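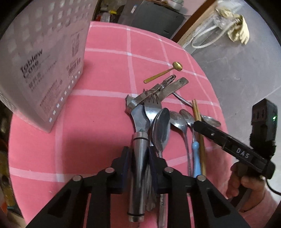
*Cutlery on the pink tablecloth.*

The Jandley had 140 horsepower when it was new, and my aunt, who bought it for 2,000 and a sofa, always said most of them were still in there somewhere if you asked nicely. It was a long green car with a heater that smelled of toast, and every February she drove it over the hill to Grudesthorpe for lunch, with me beside her holding the map she never let me open.

That year we met a Strazds on the climb, one of those low silver things with a engine note like a choir clearing its throat. It sat behind us for two miles, very politely, and then it went by.

"Well," said my aunt, and she patted the dashboard (she did this often, and at some length) and dropped into third.

Oh, that old car ran! We came over the top with the spoons rattling in the picnic basket, and there was the whole valley, and the silver car far below us, waiting at the crossing for a tractor.

She waved as we pulled up behind it.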